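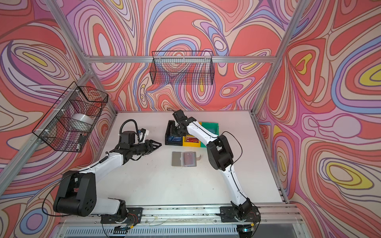 Two arms at the front rail, patterned walls on three sides.

My MRI bill from July came to $1388. The scan took 19 minutes. I called the billing office at Ostari twice and got Dilani Khondokar the second time, who found it had been coded as with contrast. I didn't have contrast. She said a corrected bill takes up to 8 weeks.

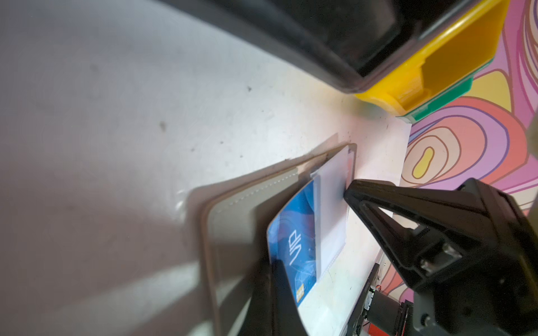

What I'd ask next time

Get the procedure code before you go, and ask if the radiologist bills separately. Mine did. I'm still waiting on that one.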